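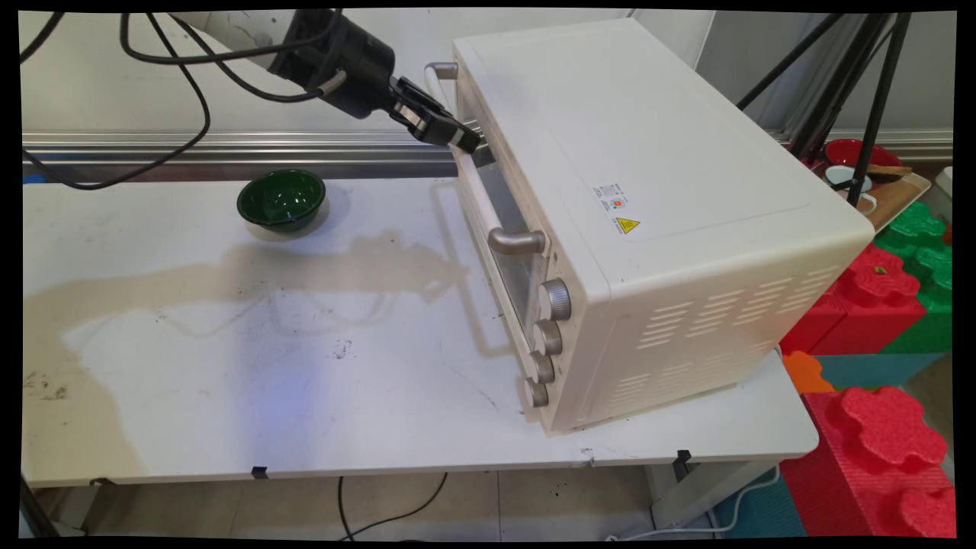
miritz_mom
Does anyone else reheat pizza in a toaster oven? I do 7 minutes at 350 and the crust comes out better than it was the first night. My husband says skillet or nothing.

dreten268
Your husband is right. Skillet, lid on, 3 minutes - done before the oven even warms up.

yao_eats
Nope, the lid makes the cheese sweat. Toaster oven 100 percent, straight on the rack!

dreten268
And then you scrub the rack.

miritz_mom
Foil, people. Trying the skillet tonight anyway, will report back.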